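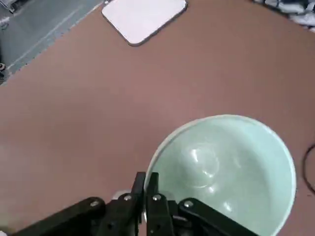 The Big Green Bowl
Talk for the Ustdale Makers' Evening, Sadetgate Hall, June
My notes, large print, do NOT leave on the bus again

Starting (slow down, you always gabble the start)

Hello everyone, thank you for coming out on such a nice evening. I'm going to talk about a bowl. I did warn Roxana when she asked me, I said it'll be forty minutes on one bowl, and she said fine, the man before you is doing hinges.

So. Big, round, pale green, lives on a brown table. If you're a glaze person you're already thinking celadon, and I'll come to that, and to why I've stopped arguing about the word.

Ask: who's got one bowl at home that does everything? Hands up. Wait for hands. Don't fill the silence! There's always somebody with a mixing bowl that was their gran's. Let them tell it if they want to, but only one.

Part one, how I got it

Bought it from Mocanu, the pottery up past the quarry road, when they were clearing the seconds shelf. I'd gone in for an egg cup. I came out with no egg cup and a bowl I had to carry against my stomach with both arms like a washing-up basin.

Price: 19 pounds. Say it plainly, people always want to know and they sit there wondering instead of listening.

It was a second because of the foot. The foot ring was ground a bit unevenly and on a glass shelf it rocked. On my table it doesn't rock, or it rocks so little that I've never spilled anything by it. Darius, who runs the shop end, told me to put a bit of felt under it. I did, and it came off in the sink, and I haven't bothered again.

The shelf number was still on a sticker on the bottom: 669. I kept the sticker for ages and then it came off in the sink too. (Pause, this usually gets a laugh. If it doesn't, move on.)

Part two, the colour

Point at the screen. Look at the rim first. It's paler than the rest, nearly white, a sort of band going all the way round. I love that band. Glaze moves when it melts, it slides down off anything sharp or high and gets thin there, and where it's thin you see more of the clay. So a pale rim on a green bowl is often the clay coming through. I say often, because Emilian will be in the second row and he'll tell me a potter can also wipe a rim back or dip it separately. Hello Emilian.

Then your eye goes down the side, which is one long smooth slope, and you get to the bottom, where the light sits. Those bright streaks are just the room bouncing off the glaze. A matt bowl wouldn't do that. I've got a matt one as well, a grey one, and it's very tasteful, and I never get it out. Glossy things look as though they've just been washed and I find that cheering first thing in the morning.

There's a faint ring down there as well, if you can make it out from the back. You get used to looking for it. Mine turns up more or less depending on the light in the kitchen.

Now the word. Celadon properly means a family of glazes, a little iron in it, fired with not much air in the kiln so the iron goes green instead of brown. Long history, China and Korea especially, and I'm not the person to give you that history, there are very good books and I've put a couple on the table by the door. But in ordinary talk people say celadon and mean that soft grey-green, mint with the sweetness taken out. Mocanu's own name for theirs is Ila. I asked what it meant and Darius said it was the cat.

So I say green. Nobody at my house has ever asked for the celadon.

(If short of time skip to Part four. You will be short of time.)

Part three, the table underneath

I want to spend a minute on the table because I think we choose pots as if they're going to live in the air. In the shop it was on white shelving with a spotlight, and it looked a bit cold, if I'm truthful. A bit hospital. I got it home and put it down on that red-brown tabletop and it went warm. The same bowl!

Red and green are opposite each other on the colour wheel, everybody did this at school with poster paints. Put them side by side at full strength and they shout. Take both of them down, so it's a pale dusty green and a brown that's got some red in it, and they get along very nicely. It also helps that the table's matt and the bowl is shiny. If both were shiny I think you'd lose the edge of the bowl in all the glare.

Things I tried it on, with results (read these quickly):
- white cloth: vanished, looked like a puddle
- navy and white cloth: good, a bit seaside
- the garden table: everything's green out there, hopeless
- black slate thing I was given: very smart, felt like a restaurant, took it off again

There's a bit of navy and white cloth up in the corner of the slide, all in folds. You'll see why I rated it. It's a strong pattern but it's only a corner, and a corner is plenty.

And at the top there's a white square with rounded corners, lying flat, with a thin grey edge to it. Square next to round. I'm a great believer in having one square thing near a round thing. I learned that from Cyrill Eder, who taught the evening class here when it was still in the upstairs room, and he'd go round our still lifes shoving a tile in among the pots and walking off without a word. It does something. The round thing gets rounder. Try it tonight with your dinner plate and a coaster.

Part four, what it's for

This is the bit people come and talk to me about afterwards so don't rush it.

Bread. It's a good proving bowl. The slope's smooth with no corner at the bottom, so the dough lets go of it when you tip it. I warm it with hot water first, tip that out, dry it, bit of oil. Don't pour boiling water into a cold bowl, please. I've done that, to a different bowl, and I can still hear it.

Salad, obviously. Leaves look wonderful in it, tomatoes look even better, beetroot looks like an accident.

Fruit. I kept fruit in it for a whole winter and I'll tell you the trouble, it's too wide. You put six apples in and it looks as though you've been burgled. You fill it properly and the ones underneath go soft before you get to them. So now fruit lives in something meaner and deeper.

Soup for a crowd: no. Tried it at Horațiu's birthday. It's a wide shallow sort of slope and the soup goes cold while people are still finding their chairs. Lovely to look at, stone cold leek and potato.

Nothing in it at all. This is the one I'd defend. Roxana came round and said what's that for, and I said it's for there. I'd say that for most of the week it's got nothing in it and I walk past it and it's a nice big calm pale circle in a kitchen that isn't calm. I don't feel I need to give it a job. Emilian disagrees, he says a pot without food in it is an ornament. You can have that out with him at the tea urn.

Part five, looking after it

Short, they can read the handout.

Wash by hand, in a plastic basin if your sink's hard, and do it on its own. It'll probably get through the dishwasher but it takes up the entire bottom rack, so you've saved yourself nothing.

Dry the foot. The foot's usually bare clay where it stood on the kiln shelf, and if it goes away damp it marks the wood. I've got a ring on my sideboard to show you. (Not with me. It's on the sideboard.)

Grey scratches from cutlery are mostly metal left behind on the glaze and a bit of cream cleaner shifts them. Gently. On an old or precious piece ask somebody who knows before you scrub anything.

Keep it back from the edge of the table. Keep leads and cables where you can see them. I once caught a kettle flex with my sleeve and the jug on the end of it travelled a surprising way.

If you stack, put a cloth between. I don't stack mine, it's too heavy to lift out from under anything.

Winding up

Handling session! I've got 2 smaller Mocanu bowls in the blue crate, same green, come and hold them. Rings off if you wouldn't mind. Feel the rim and then feel the foot, and have a look at where the glaze stops.

Say about the class: new term of the beginners' pottery has places, see Horațiu at the desk. Parking, the number 76 bus goes from the bottom of the hill and the last one is at ten past nine, so if you need it do just get up and go, I won't be offended.

Questions I got last time, in case:

Is it food safe? Mine was sold as tableware and I asked. Always ask the maker, especially for a second.

Would I buy it again? Yes, and I'd try it on a brown table in the shop if they had one.

Did I ever get the egg cup? No. Still using the shot glass.

Thank Roxana, thank the kitchen. Take the crate home this time.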